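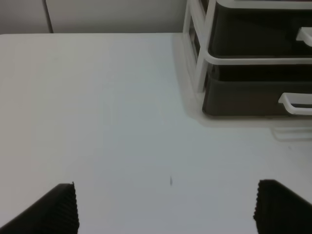

The court in Drenent suspended the ferry ban at breakfast time, and by lunch the Premier had called the judge a disgrace, a hobbyist and a man who had never once been on a ferry. The judge was a woman. Ye-ji Do, who wrote the Premier's statements and had not written that one, put down her sandwich and started on the correction.

"Don't correct it," said Jong-dae Bae, the chief of staff. "Clarify it."

"Clarify that she's a man?"

"Clarify that he was speaking broadly."

The ban kept anyone with a Rarkel passport off the boats for 99 days. It had been signed in December, on live television, with a pen so large that the Premier had to use both hands. Rarkel lay 13 miles across the water. Its people came over to buy tires and visit their aunts, and the Premier's own dentist was one of them, stranded on the wrong side since New Year's with the Premier's temporary crown on his conscience.
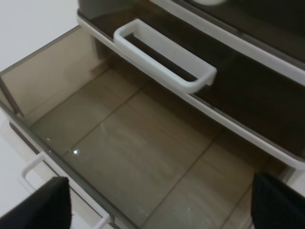

The trouble with the ruling was that it asked for evidence. The order spoke of a threat "well documented in the files of this office," and the judge, who read things through, wanted the files by Monday. Ye-ji went down the hall to look. What she found was a drawer unit in smoky plastic, the see-through kind, with one drawer already pulled open and nothing in it at all. She closed it, waited a moment out of fairness, and opened it again.

"Could they be classified?" Bae asked when she told him.

"It's a clear drawer."

"Clear-ish," he said, and wrote that down.
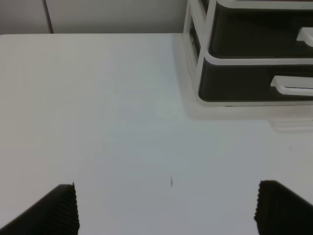 By Réka Szekeres
Fiction | Sunday, March 14, 2021

They sent for the lawyer, Kyu-ri Kwak, who arrived with wet hair and her coat buttoned wrong. She read the order 2 times, the second time with her hand over her mouth.

"Who drafted this?"

Bae looked at the ceiling. Ye-ji looked at Bae.

"It says 'heretofore' where it means 'ferry,'" said Kwak.

"Can we appeal?"

"You can appeal anything. I'd like to be on vacation."

At four the Premier came in holding his jaw. He had been on the radio again, and had promised to take the case to the highest court in the land, which had handed down the ruling that morning.

"How did I sound?" he asked.

"Broad," said Ye-ji.

He nodded, pleased, and then winced. He wanted to know, purely as a matter of policy, whether a man could get a boat to Rarkel tonight.

Kwak told him the last one left at six. He would need to bring his passport.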